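Automation drops to dead air at the top of the hour, only on Saturday
Asked in Internet Radio & Streaming

Hi all, hoping somebody has run into this. I help run a little online talk and oldies station (we also feed one AM affiliate), and we use Skesix for automation with Corix as the encoder. Monday through Friday everything is great. On Saturday, when our syndicated two-hour show plays, we get dead air at the top of the second hour. The first hour ends, the station ID plays, and then nothing until I log in and kick it by hand. Last time it was silent for 79 seconds before I got to it, and I was in my pajamas!

The show comes as two MP3s that we download from the producer's site. There are 2,344 items in our library and these are the only two that give us grief. I already rebuilt the schedule in April and it didn't help. What am I missing?

3 answers

Rizwan Niazi
Top answer
I had this exact headache with a syndicated gardening show, so I bet I know what it is. Check the file name of hour two. Skesix grabs the name when it builds the log, usually overnight, and if your producer puts the air date in the name then the log is still looking for last week's file. It can't find it, so it sits there. Hour one probably works because you (or whoever set it up) made a fixed cart for it and forgot to do the same for hour two.

Go into the cart editor, make a fixed cart for hour two, and point it at a plain name like SHOW_HR2. Then have your download script rename the new file to that every week. Also turn on the silence sensor in Corix while you're in there and give it a filler playlist. I set mine to 15 seconds, and I haven't had to run to the computer since.

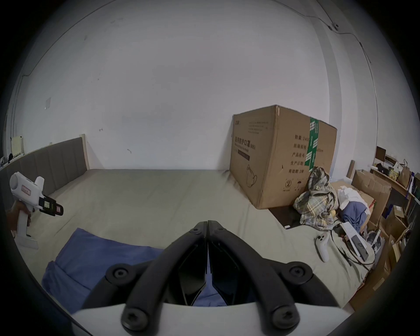
Sebastian Căpraru
Rizwan is probably right, but look at the segue marker too. If the station ID has its "next" marker set past the end of the audio, the player waits forever. I've done it to myself more than once, lol. Open the ID, drag the marker back half a second, save, and reload the log. Reloading matters, the old log keeps the old marker.

Is it the same ID that plays on weekdays? If not I'd start there.

Guest
just switch to Viner, we did and never looked back. Rind is ok too but the free version stops at 4,000 tracks

Comment from the asker
It was the file name! Hour one had a fixed cart and hour two didn't, just like Rizwan said. The marker on the ID was fine, but thanks Sebastian, I checked it anyway. Silence sensor is on now too.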